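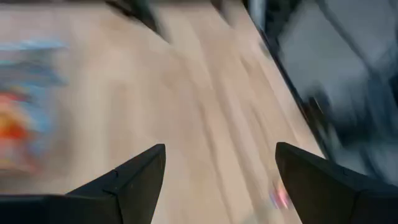
Over the wooden surface

How to set up a preseason friendly

Agree the format with the other club in writing before you book a field. State the length of each half, the number of substitutes and whether players may return after coming off. Mustcombe uses two halves of 45 minutes with return substitutions allowed. 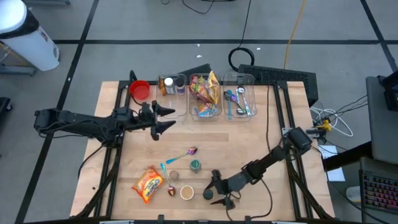
Clear bins along the back of the table

Request match officials through your league office. Give the kickoff time, the field address and the age group. Ask for 4 officials only if both clubs want someone managing the bench area — most friendlies run without one. 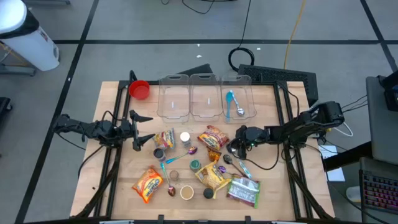
Mostafa Nasr
Fixtures Secretary, Mustcombe

Exchange squad lists the day before the match. Enter shirt numbers as they will be worn. Mark trial players with a T and leave the registration column blank.

After the match, enter the score, cautions and injuries on the report form. Both coaches sign it.
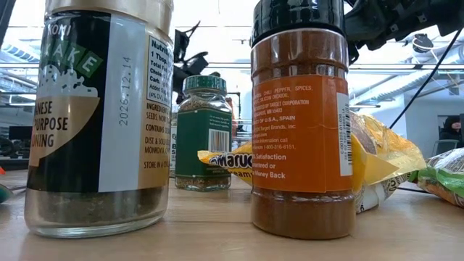 By Taha Benkirane

Addendum: player minutes

Log each substitution to the nearest minute. A returning player gets a second line — do not edit the first. Add the lines for each player and copy the total to the season sheet.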